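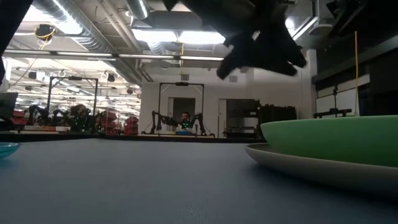 The green bowl on its gray plate, with the edge of the teal-blue dish at far left

From: Sofia Cardoso
To: Parnatside Table and Kitchen list
Subject: Re: Mixing bowls and plates (was: what goes under the green?)

Hello everybody, and a special hello to the new names I saw go by this week,

I meant to answer Refugio on Tuesday and then the day got away from me, so please forgive me for holding up the thread. I'm quoting his message here so those of you who get the digest don't have to go hunting for it.

Refugio Ochoa wrote:
> I have been given a set of Brimon bowls by my sister-in-law, the green
> ones, and I have nothing to put them on. My everyday plates are white
> with a blue line and the two together look like a hospital cafeteria.
> She is coming to eat in April and I would like her to see the bowls in
> use. Does a bowl really need a plate under it? And if it does, do I
> need to go and buy a set in the same green? The matching ones are more
> than I want to spend. Also, my table is small. I can fit 4 people if
> nobody minds elbows.
>
> Refugio

Refugio, first of all, what a nice thing to be given! I have a soft spot for green dishes. My grandmother had a green soup tureen that none of us were allowed to carry, and I think I have been trying to make up for it ever since.

To your first question, I would say yes, for soup or anything with a spoon. You want somewhere to rest the spoon, and somewhere for the bread, and if the bowl is hot you want something you can pick up by the edge without doing a little dance across the kitchen. For cereal or ice cream I wouldn't bother, and I don't think your sister-in-law will either.

As for matching, please don't buy the green ones! I have tried green on green and it goes flat, at least to my eye. Look at the picture at the top, which is the pairing I keep coming back to: a green bowl on a wide light gray plate. The bowl has a paler green band up by the rim and gets deeper below it, and the gray leaves all that alone. On white I think you'd notice the plate first. The plate has a slightly raised rim too, and I do like that under a bowl. A spoon is less likely to slide off onto the tablecloth, and a spill has a little way to go before it's your problem.

The tabletop is a gray-blue slate sort of color, and that made me think of your other trouble, the blue line on your plates. I wonder if it's the white you're fighting and the blue is perfectly innocent. If you have a darker cloth or some placemats put away somewhere, try your own plates on that before you spend a cent. You may find the cafeteria goes away. There's just a sliver of a teal-blue dish at the left side of the picture, and I would happily have that on the same table as the green for the salad or the rice.

Now, about size, because a wide plate does eat up a small table. Kenta Okabe went through this a while back (some of you will remember the long thread about his fold-down table) and he ended up setting the plates nearly rim to rim and moving every serving dish to the top of the bookcase. He says his guests got used to standing up for seconds. I'd measure before you shop. Cut a circle out of newspaper, make as many as you have chairs, and lay them out with the glasses and everything. It feels silly and it has saved me from at least one very heavy mistake that I had to carry back to the store.

If you do decide to buy, Duangjai Sangkhawat wrote to me off-list to say that Restero has plain gray plates sold one at a time, so you could bring a bowl along and try a plate under it right there at the shelf. Do take the bowl with you! Grays are tricky. There are pinkish ones and greenish ones and ones that look like wet cement once you get them home, and you can't tell from memory. Look at the foot of the bowl as well. If the flat part in the middle of the plate is too small, the bowl will sit up on the curve and rock whenever somebody stirs, and it will drive you up the wall by dessert.

One more thing on stacking. I keep my bowls and plates in separate piles, even though they go out to the table together. A matte finish seems to pick up those little gray marks from forks more than a shiny one does, and I don't want the plates rubbing it as well. A paper towel between bowls is plenty. Uthai Chaiyaporn uses coffee filters, which are the right shape already, and I've been copying him shamelessly.

Do write and tell us what you're going to serve, Refugio. I'm hoping for soup, but a stew would look lovely in that green too, especially with something orange in it. And if anyone has a good way to get fork marks off a matte bowl without scrubbing the life out of it, I would be so glad to hear it. I've tried baking soda and I'm not convinced.

Warmly,
Sofia

P.S. Duangjai, I still have your Calimlim ladle. It's washed and sitting by the door with your name on it.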